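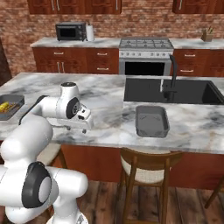
Figura 1. Braço robótico com a pinça aberta sobre uma ilha de cozinha em mármore, imagem gerada por computador.

Para onde vão os carros depois do filme?
Relatório de projeto, Oficina de Cinema e Média
Entregue no sábado, 23 de dezembro

Confesso que escolhi este tema por causa do meu avô, que passa os filmes de ação inteiros a perguntar quem é que paga aqueles carros todos. Eu nunca soube responder-lhe! Quando a professora Melina Kalogeropoulos pediu um projeto sobre "a vida material de uma produção", fui logo ter com ela no fim da aula e fiquei com os carros. O Bảo Lưu, que queria fazer guarda-roupa, acabou por se juntar a mim (convenci-o com um lanche) e tratou das transcrições das entrevistas.

A pergunta era simples: quando uma produção compra ou transforma carros para uma perseguição, o que lhes acontece quando as filmagens acabam? Vendem-se? Vão para a sucata? Ficam num armazém à espera da sequela?

Como caso de estudo usei Brorora, o filme de espiões rodado em Vilton e arredores. A razão é muito pouco científica: a oficina que preparou os carros, a Liepiņa, fica a duas paragens de autocarro da minha casa. O dono da oficina, o Rasmus Krūmiņa, deixou-me lá passar tardes inteiras desde fevereiro e abriu-me a pasta das folhas de obra. São 434 folhas, quase todas escritas à mão e algumas com manchas de óleo mesmo em cima da data. Li-as todas. A letra do mecânico mais velho deu-me cabo dos olhos.

O que eu não sabia é que "o carro do herói" quase nunca é um carro só. Em Brorora eram 4 coupés iguais por fora e completamente diferentes por dentro. Um era o bonito, para os grandes planos, com os estofos impecáveis. Outro tinha gaiola de segurança e travão de mão hidráulico para os piões. O terceiro nem motor tinha, andava em cima de um reboque com os atores lá dentro a fingir que conduziam. E o último era para destruir. O Rasmus chamava-lhe "o coitado", e a alcunha aparece mesmo nas folhas de obra, o que me fez rir sozinha na biblioteca.

Depois fui tentar seguir cada um. O bonito foi o mais fácil: está na coleção da Prindwood, a empresa que aluga veículos a produções, e já apareceu num anúncio pintado de outra cor. Falei por telefone com a Birutė Ots, que gere o parque deles, e ela explicou-me que um carro conhecido do público aluga bem durante uma temporada e depois ninguém o quer, porque toda a gente o reconhece. A solução é disfarçá-lo — pintura, jantes, grelha nova. Nas contas dela, 66 veículos do parque já tiveram pelo menos uma vida anterior noutro filme. 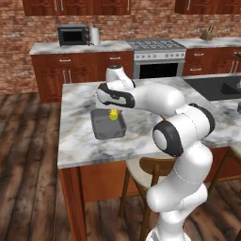 O dos piões deu mais trabalho. As folhas dizem que saiu da oficina sem matrícula, já que nunca foi homologado para andar na estrada, e durante semanas pensei que tinha perdido o rasto. Foi o Margus Kivi, o duplo que o conduziu nas filmagens, que me respondeu a um e-mail já eu estava a escrever as conclusões. Comprou-o ele! Usa-o para treinar numa pista fechada e pagou 900 euros, com a condição de não o vender como "carro oficial do filme". Perguntei-lhe se não tinha pena de o gastar assim e ele respondeu que o carro foi feito para aquilo (mandou ainda um áudio de seis minutos sobre pneus, que o Bảo transcreveu com uma paciência de santo).

O do reboque foi desmontado para peças e as portas acabaram no bonito, depois de alguém lhe bater no parque de estacionamento. "O coitado" foi para a sucata no próprio dia da explosão, ficando só o volante, que está pendurado por cima da máquina de café da Liepiņa.

O que correu mal: comecei as entrevistas sem guião e a primeira conversa com o Rasmus é quase toda sobre futebol. Também devia ter pedido mais cedo os contratos à produtora, que só me enviou um resumo de uma página sem valores, e por isso a secção dos custos ficou muito mais curta do que tinha prometido na proposta. Fiquei ainda com pena de não comparar com uma produção de televisão, onde me disseram que se aluga quase tudo.

Os anexos são a tabela das folhas de obra por carro, as transcrições e o guião de entrevista na segunda versão (a primeira não vale a pena). Se alguém do próximo ano quiser pegar nisto, o Rasmus disse que a porta está aberta, mas liguem antes das dez, que depois ele não ouve o telefone.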